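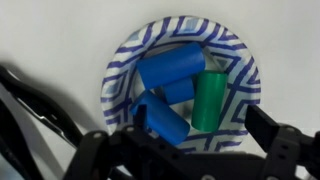 Wrist camera view: three blue cylinders and one green on a patterned paper plate.

Workshop Tips: Recording Hand-Guided and Remote Demonstrations
Compiled by Myfanwy Owen, Isevside bench group

Plate and table
Tape the plate down from underneath with a loop of double-sided tape. Paper plates slide when a finger touches the rim, and the slide ends up in the recording. A plain white table is fine. Turn off any lamp that throws a hard arm shadow across the work area.

Blocks that touch
Cylinders roll together in the well of a plate and one will often hide most of another. Include these starts. If every recording begins with the blocks spread out, the arm will have no example of picking from a cluster. Take the top block first and approach across its long axis, with one finger on each side.

Guiding by hand
Hold the arm behind the wrist and keep your knuckles out of the camera view. Gravity compensation on, speed limit on. Move at one steady pace and do not stop over the block to think. Gwion Trevor plans the whole path with the motors off, then records. Try it if your takes have long pauses in them.

Remote control
Drive from the wrist view only. An operator who looks up at the table uses information the arm will not have later. Check the delay before each session; above 30 frames a second the Justum leader arm drops packets on our network, so leave it at 30. Close the fingers fully before lifting, and wait for the readout to settle.

Bad takes
Delete a take if the block was pushed into place by accident. Keep a take with a missed grasp if the second try was clean, and tag it "retry". Lungile Mkhize has the tag list.

How many
We record 18 takes per layout, then change the layout. Two operators per task, nine takes each. The June set came to 3168 takes after trimming.

Cable
Leave slack at the wrist joint and clip the cable to the upper link. Rotate the wrist to both limits by hand before the first take of the day.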